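Zulmont to Open Training Shop for Grocery Staff in Nishad

NISHAD, Mon 16 September – Zulmont, the grocery training company, will open a practice shop in Nishad this October for people starting work in food stores. The site has a sales floor, a stock room and a classroom with 110 seats.

The first course, named Hevari, covers shelf stocking, price labels, date checks and cleaning. Trainees work on the same kind of open-front display cases they will meet in a store. They fill a case from bare shelves, face the products, check the labels and then clear it again for the next group.

"New hires often get their first try at a display case while customers are waiting," said Manju Chaudhary, head of training at Zulmont. "We want them to have done the job several times before that."

Courses run for four days and cost $455 per person. Stores that send five or more employees pay a lower rate, available on request. Fitting out of the sales floor is under way, and the first delivery of practice stock is due before the opening.

The white display case has clear rails along its shelf fronts, and a white table stands nearby.
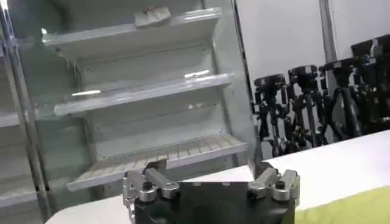

About Zulmont

Zulmont trains store employees in stocking, food handling and checkout work. Its first training shop, in Dresorura, has 100 places per term. Bookings for Nishad can be made by phone at extension 3412.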